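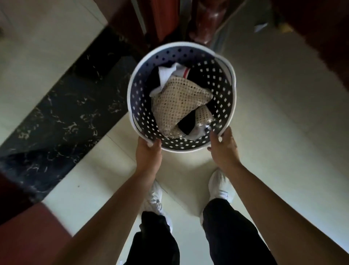
Dernora Residential Services
Automation Consultative Group
Minutes of meeting held 29th August, Training Room 2

Present: Operations Manager (Chair), Linen Services Supervisor, Household Services Team Leader, two employee representatives (day and evening rosters), Health and Safety Adviser, Payroll Officer (items 3 and 4 only), Skenitz project lead.
Apologies: Evening Household Services Team Leader.

1. Minutes of the previous meeting
Accepted with one correction. Under item 5, "sorting bench" should read "folding bench".

2. Linen room
The Supervisor reported that the Zulley folding unit has been in daily use since May. It folded 3,153 flat items in the last reporting period. Towels and pillowcases go through well. Fitted sheets are still folded by hand, and the Group agreed they should be left out of the figures until the supplier's next visit.
Two staff have moved from folding to checking and labelling. The day representative said both had found the standing time harder than expected – the checking station has no seat. The Chair asked that this be fixed before any further changes to the room.

3. Collection and carrying
Personal laundry continues to be collected from residents' rooms by hand. The Skenitz lead tabled a proposal for a Huttunen carrier to take full baskets from each floor landing to the linen room. Staff would still collect from the rooms, keep mesh bags closed and place baskets on the carrier.
The evening representative asked who would be answerable if a resident's clothing went astray between landing and linen room. The Chair replied that responsibility would rest with the service and not with the person who loaded the basket. The representative asked for this to be put in writing.
The Health and Safety Adviser supported a trial, noting that carrying on stairs is the task most often raised at toolbox talks. She asked that the carrier be kept off the landings during meal times.
Agreed: a trial on the second floor only, 40 shifts, with no change to rosters during that time.

4. Hours and classifications
The Payroll Officer confirmed that staff who moved to checking and labelling have kept their present classification. The representatives' view is that the work now includes clearing faults on the folding unit and should be graded accordingly. Management did not agree at this meeting. A revised position description will be circulated for comment.
The budget line for training stands at 900 hours for the year, of which 300 are set aside for linen and household staff. The evening representative noted that sessions have so far been offered in the mornings only. The Payroll Officer will cost an evening session – including penalty rates – for the next meeting.

5. Recording of work
Staff asked whether the folding unit's counts would be used in individual performance reviews. The Chair stated that counts are kept by machine and by shift, and will not be matched to names. Noted.

6. Other business
Replacement labels for the east wing have arrived in the wrong colour and are to be returned.

Actions
Seat for checking station: Linen Services Supervisor
Written statement on lost items: Chair
Trial plan, including meal-time limits: Skenitz lead and Health and Safety Adviser
Revised position description: Chair
Costing of evening training: Payroll Officer

The meeting closed at 3.40 pm. Date of next meeting to be advised by email.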